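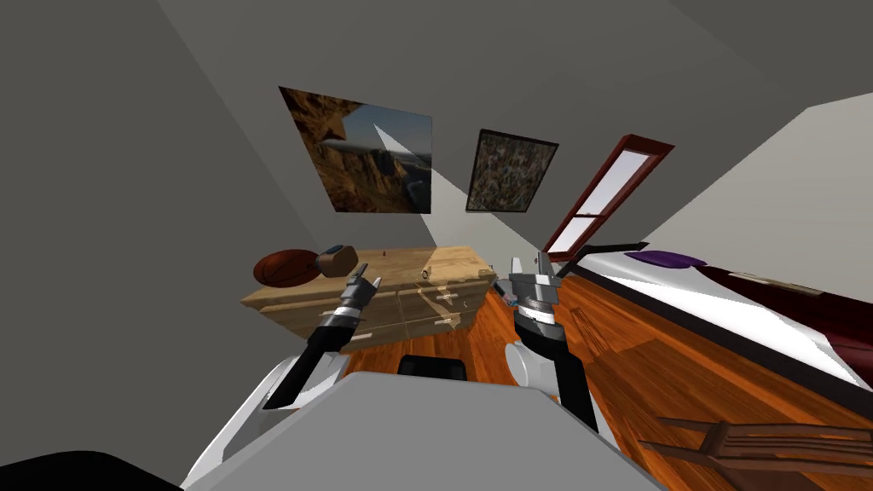 Dranon opens its bedroom recordings to outside labs

GRERKIMGATE, 2019-08-17 – Dranon, the robotics software company based in Grerkimgate, has finished the first round of recordings for Gornix, its project to teach a two-armed robot to handle ordinary household objects. The round covers one furnished bedroom, built entirely in simulation, and holds 600 recorded sessions. Outside labs can now apply to use them.

Each session is a person driving the simulated robot by hand from start to finish of a short task. The operator sits at a desk with a pair of handheld controllers and a screen. The software stores what the robot's cameras would see, the position of every joint, and the commands the operator gave. A learning program is later trained on all of it and asked to produce the commands on its own.

The company said it picked a bedroom because most of the public material it could find was built around kitchens and tabletops. A bedroom has low furniture, soft things, and a lot of small objects left on top of dressers. It also has long stretches of plain wall, and these turned out to be a bigger problem than the clutter.

In early trials the training program did well whenever furniture was in view and poorly when the wrist cameras had little else but wall to look at. An arm reaching upward can spend several seconds like this. The operators knew where the arm was because they had been moving it and could look at the other views. The program had to work it out from the joint readings, and at first it gave those readings too little weight.

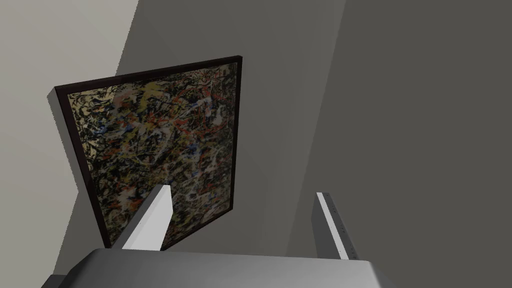 Dranon's answer was to record more of these moments instead of cutting them. Operators were asked to start some sessions with an arm already raised, turned away from the furniture, with the gripper open. From there they had to find their way back to the task. The company calls these recovery starts, and 70 of the sessions in the release begin this way.

Recovery starts are slow to record. The operator has to bring the arm down without bumping a shelf or the edge of a table, and many of the first attempts were thrown out. A session is dropped if the robot strikes furniture hard, if an object ends up on the floor and can't be reached, or if the operator stops moving for too long. A pause of a few seconds is kept. The company said that people do stop to think and that the pauses are easy to filter out later for anyone who doesn't want them.

The tasks themselves are simple. Operators pick an object up from one surface and set it down on another, move things closer together, or lift an item and put it back where it was. There are no drawers in the task list yet. Drawers were tried in the spring and dropped when the simulated handles gave the grippers too much trouble.

Tasks are given as a line of text on the operator's screen, written in everyday language. Several people wrote the lines, and they were told not to agree on the wording. The same job might be worded as "put it back on the dresser" in one session and "return it to where you found it" in another. The lines are included with the recordings, spelling mistakes and all.

Lighting changes from session to session. The simulated sun comes through the windows at different angles, and in some sessions the shades of the walls shift quite a bit as a result. Operators didn't choose the lighting and weren't told what it would be. The furniture stays put within a session and its place in the room is saved in a separate file.

How the operators worked

Recording took place at Dranon's office in Grerkimgate and at a second site in Paterson, where the company rents two rooms above a print shop. Both sites ran the same software and the same controllers. The Paterson rooms were set up later, after it became clear that the work would not be done on schedule with the desks available in Grerkimgate.

New operators practiced for three days before any of their sessions counted. Most had no background in robotics. The company hired through a local job board and asked only for patience and good close vision. Shifts were limited to four hours, with a break after every 60 minutes at the controllers. Earlier in the project there had been no fixed breaks, and the quality of the driving fell off badly toward the end of the day – grips got sloppy, and operators began pushing objects where they should have lifted them.

The hardest thing to learn, according to notes the company published with the release, is judging depth from a wrist view. An operator looking along the fingers of an open gripper sees the gap between them and whatever lies past it, and when that happens to be a blank surface there is very little to go on.

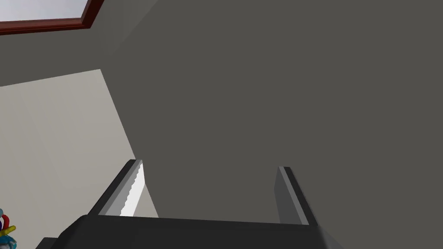
Some operators dealt with this by swinging the wrist a little to each side and watching how the background moved. Others glanced back to the wider view from the robot's body, lined the arm up from there, and used the wrist view only for the last inch or two. Dranon left both habits alone. An early version of the instructions told people to use the wide view first, and this was taken out after it was found to make everyone's recordings look alike.

Each finished session was watched by a second person, who marked the point where the object was gripped and the point where it was let go. Where the two people disagreed on whether a task was done, the session was kept with a note. The notes are part of the release, and the company suggested that users read through a few dozen before deciding what to train on.

What labs will get

The release is split in two. A set of 500 sessions is meant for training and comes with everything: camera views, joint positions, operator commands, task lines, and review notes. The remaining sessions are held for testing, and labs that want a score will have to send in their trained program and let Dranon run it. Results are returned within a week.

Labs apply through a form on the company's site. There is no fee for schools and other nonprofit groups. Companies can apply too but have to agree not to resell the recordings. The simulated bedroom is included as a file that can be opened in the Gornix viewer, so a lab can load a session, stop it at any moment, and look at the room from another angle. The viewer runs on Linux only at present. A Windows version was promised last year and is still being worked on.

Dranon published one set of its own results with the release. Its program, trained on the full training set, completed the pick-and-place tasks more often than an earlier version trained without recovery starts. The gap was widest for sessions that began with the arms away from the furniture, as would be expected. On tasks where an object had to be placed close beside another one, the two versions did equally poorly. The company said it had no good explanation and would welcome one.

None of the work so far has been tried on a physical robot. Dranon owns a two-armed machine and plans to use it for a small comparison, with a few of the same objects set out in a real room. The simulated grippers don't slip the way real ones do, and soft objects in the simulation hold their shape too well. Both limits are listed in the release notes.

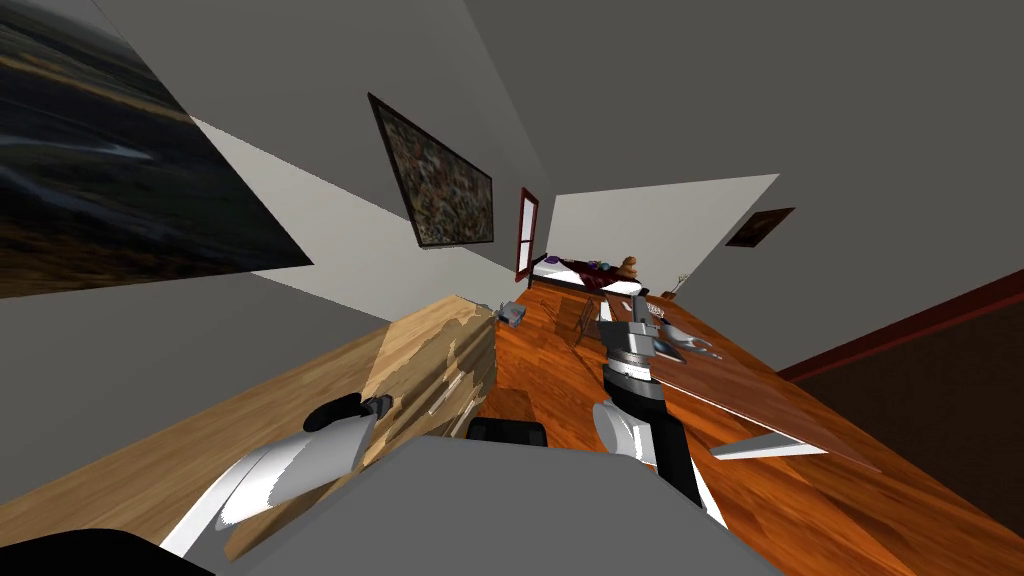 Next round

A second round of recording is set to begin in November. It will use the same robot and a larger number of rooms, with more tasks that need both arms together. In the first round most operators worked with one arm and parked the other, even when two would have been quicker. The new task lines will be written to make this harder to do, for instance by asking for an object to be passed from one gripper to the other before it is set down.

The Paterson site will stay open for the second round, and Dranon is hiring for it now. Shifts are mornings and evenings, with training starting at the end of October. Operators from the first round have been offered their places back.

Changes to the review process are also planned. The second person will be asked to give a short written reason whenever a session is dropped, and the dropped sessions will be kept on file. Several labs that saw the recordings early asked for the failures as well, and those from the first round had mostly been deleted by then.

Applications for the current release close at the end of September. The form, the release notes, and a sample of ten sessions are on the Gornix page of the company's site.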